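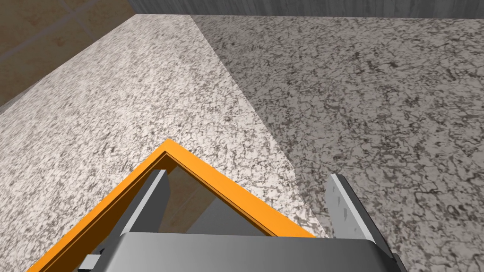 Ilona Katona wrote to me after our last session that she had finished her chapter three times and each time the villain walked off with it, and was that a bad sign? I was so pleased to get that message that I've built most of this handout around it, so thank you, Ilona!

Session 3: Letting the Wrong Person Talk

When you write a fantasy novel in first person, you spend a great deal of time inside one head, and after 50 pages or so that head can get a bit stuffy. A villain who keeps stealing the chapter is usually telling you that he wants something more badly than your heroine does. Go back and ask what she wants in that same room, on that same evening, and write it down in one plain sentence. (Mine took me most of April, so please don't fret if yours is slow.)

We'll read two short passages together. The first is the ferry crossing from Lowri Pritchard's draft of Wavura, where the smuggler does nearly all the talking and yet we never lose sight of the girl. The second is Dimas Goh's opening, which he has kindly let me copy – look at how long he waits before anyone says a name.

For next time

Write 500 words in the voice of the character you like least. Keep it in first person, and let them be right about something.

If you're already past the 1,000 word mark on your own chapter, bring the page where you got bored. I mean it kindly. We all have one, and mine is usually the page with the horses.

Adi Chin is reading first, then Masanobu Kuroda if there's time before the break.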